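用了一个冬天的 Kasar 插座电量计,说说值不值

先交代一下背景:我家去年电费又涨了一轮,楼下小卖部门口天天有人站着聊这个,群里也吵,有人转发别的城市上街的视频,有人在征集签名要求区里公布供暖补贴的算法。我签了名,也去听了一次居民说明会(坐了两个多钟头,屁股都麻了),回来以后觉得光生气也没用,总得先搞清楚自己家的电到底花在哪儿了吧!于是就买了这个东西。

Kasar 的插座电量计,说白了就是插在墙上和电器中间的一个小方块,告诉你这台电器此刻用多少瓦、累计用了多少度。我一口气买了三个,一个放厨房,一个放客厅,还有一个满屋子挪来挪去。

**安装和上手**

插上就能用,这点我很喜欢。不用下载应用也能看读数,屏幕上直接显示功率。想看历史曲线的话要连手机,连的过程有点磨人,我家路由器默认把两个频段合在一起,它死活搜不到,后来单独开了个网络才行。说明书上对这件事只写了半句话,翻译得还很怪,我读了四五遍才明白它想让我干嘛。

按键偏硬,冬天手干的时候按下去会打滑。电价要自己录入,可以分峰谷,但是改一次得长按好几下,数字只能往上加不能往下减,按过头了就得绕一整圈回来。我录我们这边的新电价时绕了两圈,气得放下去泡了壶茶。

**准不准**

我拿它跟总表对过。挑了一个下午把别的都拔了,只留一台电暖器,对下来差得很小,我这种只想知道个大概的人完全够用。小功率的东西就差一些,手机充电器充满以后它干脆显示零,电视待机的数字也会跳。你要是想抓那种一两瓦的“偷电贼”,它帮不上多大忙。

真正让我吓一跳的是阳台那台老冰柜。我妈留下来的,里面常年就放几袋饺子和一堆不知道哪年的冻豆角。一算,它一年的电费能到794块!我一直以为最费电的是电热水器,为这个跟家里人吵过好几次,洗澡都掐着时间,结果冤枉了人家。豆角清了,冰柜也停了,饺子挪到冰箱里,挤是挤了点。

电暖器那边倒没什么惊喜,它费电这事谁都知道。不过看着数字往上走,人确实会老实一点,以前出门买菜懒得关,现在会关了。

**跟 Reraveck 比**

邻居 Piyumi Siddiqui 用的是 Reraveck 那一款,我借来用过几天。Reraveck 的屏幕大,字也清楚,晚上不开灯都能看见,应用做得也漂亮,还会每月给你发一份小报告。缺点是贵,而且体积太宽,插在排插上会把旁边的孔挡住。Kasar 一个71块,窄一些,旁边还能再插一个扁插头。

Piyumi 觉得月报很有用,她把每个月的都存下来,说明会上直接举着手机问供电公司的人,为什么同样的用量,账单能差那么多。对方答应回去查。到三月还没有下文,她还在追。要是你也打算拿数据去跟人讲道理,那 Reraveck 的导出功能确实方便得多,Kasar 只能看曲线,导不出表格,我后来是拿本子手抄的,抄到第二页就烦了。

**几个小毛病**

- 断电之后时钟会归零,峰谷统计跟着乱。我们这栋楼冬天跳过闸,来电以后我过了好几天才发现它把半夜算成了下午。
- 屏幕没有背光,插在沙发后面的插座上就得趴下去拿手电照。
- 最大电流标的是16安,空调插座能用,但我用大功率的时候还是会伸手摸摸外壳,温温的,没有烫过。带即热式热水器我是不敢的,也劝你别试。
- 曲线图的颜色太浅,我眼神不好,看着费劲。

客服倒是不错。其中一个刚到手就按键失灵,我写信过去,一位叫 Aldana Lagos 的客服回得很快,没让我录视频证明,也没让我先把坏的寄回去,直接补发了一个。现在买东西碰到这样的客服,我能高兴半天。

**值不值得买**

我觉得值。它不会替你省电,也管不了电价怎么定,那边的事还是得靠开会、签名、一封一封地写信去问。可是手里有了自己家的数字,再去听那些人讲“居民应当合理用电”,心里就有底多了,至少知道自己家合理不合理。说明会上有人建议居委会买几个放在活动室,让大家轮流借,我举双手赞成,这东西测过一圈以后多半时间都闲着,真没必要一家买一个。

要挑的话:只想弄明白哪台电器最费钱,买 Kasar,买一个就够(别学我);要长期留记录、要导表格,多花点钱上 Reraveck。二手的我不太推荐,外壳有没有烧过从外面看不出来。

我那三个现在一个借给了楼上,一个在电暖器上,还有一个在抽屉里,等夏天测空调。

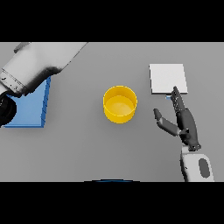 租房的人用这种电量计合适吗?

挺合适的,它不用改线路,搬家时拔下来带走就行,测之前把当地的电价录对,再看看插座和电器的功率有没有超过它标的上限。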